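Coverage of Singer Red Carpet Interviews: Results

Perihan Ağca, Jinfeng Song

We coded 173 short celebrity news items about the singer Sonon, published online in October. Each item was tagged by topic: music, clothing, family or travel. Two coders worked separately and disagreed on 37 items – mostly clothing against travel.

Clothing was the largest group. Only four items named a song.

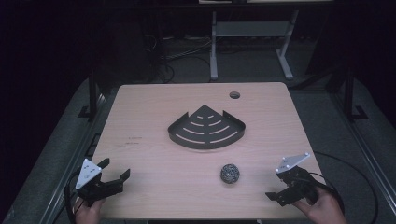
Reading time: 1 min

Headlines with a direct quote were shorter. We did not test reader response.

Comments

Mxb: Which sites did you use?

Éabha Lenihan: Were reposts removed before coding?

Contact | © Media Studies Projects | Back to top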